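Chapter 4
Touch Screens: How Glass Learned to Feel

In this chapter you will learn:
why a phone can sense a finger but ignore a pencil
how two layers of fine wires can find a point on a screen
what a touch controller does between one reading and the next
why gloves and raindrops cause so much trouble

Pick up a phone and slide your thumb across the glass. Nothing moved except your thumb, and yet a whole page of text went sailing upward! Most of us do this so often that we stop noticing how strange it is. I hope that by the end of this chapter you'll notice it again, because the idea underneath is lovely and you need only a little electricity (Chapter 2) to follow it.

We'll begin with an older kind of screen. The Biwott, a pocket organizer that many students in Prulluvport carried to class, had a soft plastic top sheet with a thin gap beneath it. Press hard enough and the top sheet bent down to meet a second sheet. Current flowed where they met, and the organizer worked out the position from the voltage. This is called a resistive screen. It works with a fingernail, a pencil or the corner of a credit card, but it wants a real push, and a simple one can follow only a single point at a time. 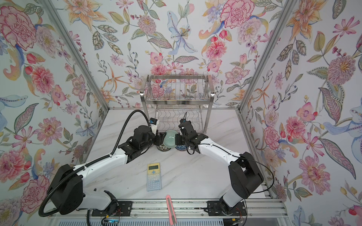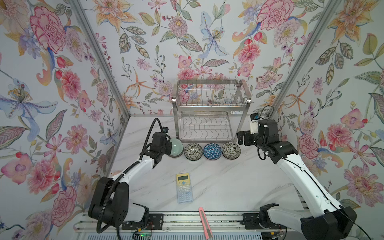 Now for the kind you probably own. A capacitive screen doesn't have to bend at all. Under the glass lie two sets of very thin, clear conductors, one running up and down and the other running side to side. Wherever a line from one set crosses a line from the other, a tiny amount of charge can be stored. Your body conducts electricity too, so when your fingertip comes close it changes the charge at the nearest crossings. The pencil, being mostly dry wood, hardly changes it.

The Godex phone we take apart in Section 4.3 has 43 sensing lines in all, and its controller chip checks every crossing 107 times a second. Think about that for a moment. In the time it takes you to tap an icon, the chip may have gone over the entire screen several times, compared neighboring readings and picked out the middle of your fingertip, which covers a good many crossings at once.

Agathe Picard, who taught the electronics course at Kivcombe for years, used to draw the readings as a map of hills. No finger, flat country. One finger, one hill. Two fingers pinching, two hills sliding toward each other. Keep her map in mind when you reach the section on gestures (it makes the math there much friendlier).

Water makes hills of its own, and a thick wool glove flattens them. Designers have found some clever ways around both problems, and we'll try a few in the lab at the end of the chapter.

Before You Read On
1. Find three devices at home with a touch screen. Try each one with a fingertip, a knuckle and the eraser end of a pencil. Write down what happens.
2. Draw the map of hills for a hand laid flat on the glass.

Key terms: resistive, capacitive, conductor, controller, crossing

4.1 Charge at a Crossing

Let's start with just two lines, one above the other, and a thin layer of glass between them.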